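Lighting and Table Layout in a Shared Two-Level Workspace
Student project report, Interior Systems course

Authors: Leonie Dreßler, Hjalti Briem
Supervisor: Mieczysław Laskowska

1. Background

The Bollitz hall is one large open room with a second-floor walkway and a work floor below it. It was converted to shared bench work two years before this project started. The users had reported two problems: uneven light on the tables, and too little clear space between one table and the next. Our task was to survey the work floor, measure light at table height, and propose a layout that needs no construction work.

The survey was done in May. Readings were taken at 36 points with a Mukex handheld light meter, first in the late morning and again after dark. The sensor was laid flat on the table top where there was a table, and held at the same height where there was not.

2. The room

The ceiling is white and ribbed, with beams crossing it. Two types of fixture are in use: round ceiling lights and fluorescent strip lights. The strips over the side area run in a long row and give fairly even light. The round lights are spaced farther apart and the readings fall off between them. Black metal railings edge the upper walkways.

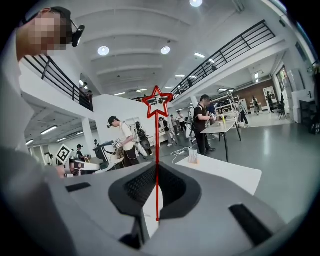 Figure 1. Work floor and upper walkways, with round lights and strip lights on the ceiling.

The white wall under the left walkway helps more than we expected. Points close to it read higher than points at the same distance from a light but away from any wall. The square column has the opposite effect on one side, where it shades a narrow strip of floor. No table should be placed in that strip.

Daylight was left out of the analysis. The evening readings were used for all comparisons, and the morning set was kept only as a check on the meter. One morning point had to be repeated because the sensor had slipped off level.

3. Tables

The work floor has tables of different shapes, among them square and round tops. For the square tops we compared two positions, straight to the walls and set diagonally. A diagonal table takes up more floor when measured wall to wall, but its corners point into the aisles and people pass the corners more easily than they pass a full side. Rounded corners matter in this position. We recommend keeping the diagonal setting where only one or two people work at a table.

The minimum clear distance was set at 60 cm between a table corner and the nearest chair back. Leopold-type stacking stools from the Gauthier catalog were considered as a replacement for the mixed chairs, but the cost was outside the project limits.

Surface color was also checked. White tops with gray veining reflect enough light to raise the reading on small objects placed near the center. Clear objects are harder to see on them than wooden ones. Mirsad Radulović suggested a plain dark mat for work with glass or clear plastic, and we have added this to the equipment list under item 2.

4. Floor and cables

The floor is dark teal and glossy. It shows reflections of the ceiling lights, and a dark cable lying on it has low contrast. A white cable is easier to see. Loops are worse than straight runs in either color, as a foot can catch inside the loop. 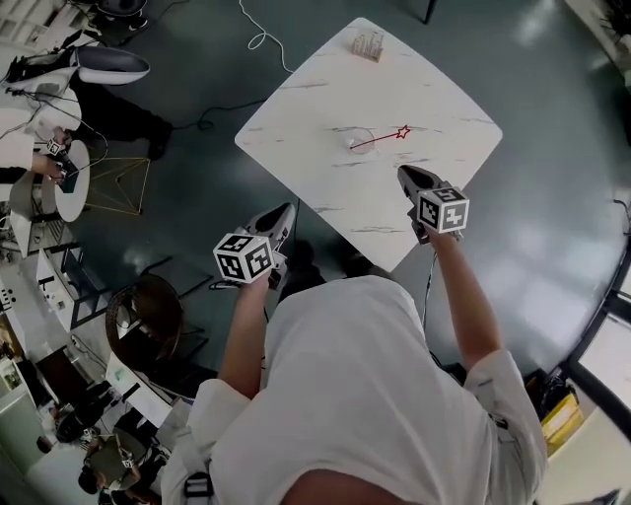 Should all cables be moved overhead?
Only those that cross an aisle. Cables that stay along one table side can remain on the floor if they are taped flat and run straight to the nearest outlet.

For the floor runs we propose Faltik low-profile covers in white. Leszek Domański tested one length by rolling a loaded cart over it and found that the end pieces shift unless they are taped as well - the tape should extend past the end of the cover on both sides.

5. Cost

The full proposal comes to 3306 before tax, with over half of that going to extra strip lights between the round fixtures. The cable covers and the mats can be bought first. The lights should be ordered together so that the color temperature matches.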